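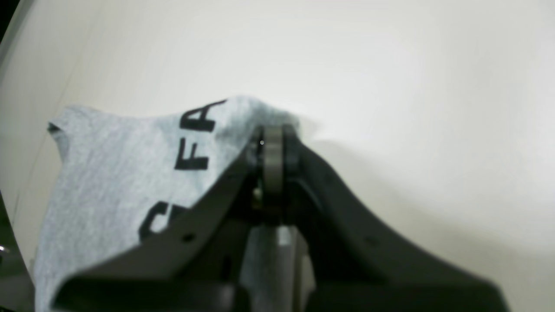

Gray T-shirt with black print.

Clothing exchange moves to January

Dec 24, 2019

Dear neighbors, the winter clothing exchange at Zornley Hall will not be held this week, as the heating is still under repair. We have agreed with the hall on a new day, the second Saturday of January, from 2 to 5 in the afternoon.

The rules stay the same as in autumn. Each household can bring up to 20 pieces, washed and without holes. Children's coats and boots are the most wanted, and also T-shirts in adult sizes. Please do not bring pillows or bed covers, we have no place to store them.

Clothes which find no new owner will go to the Hakby shelter on the Monday after. If you can lend a clothes rack, please leave a note at the Requena bakery.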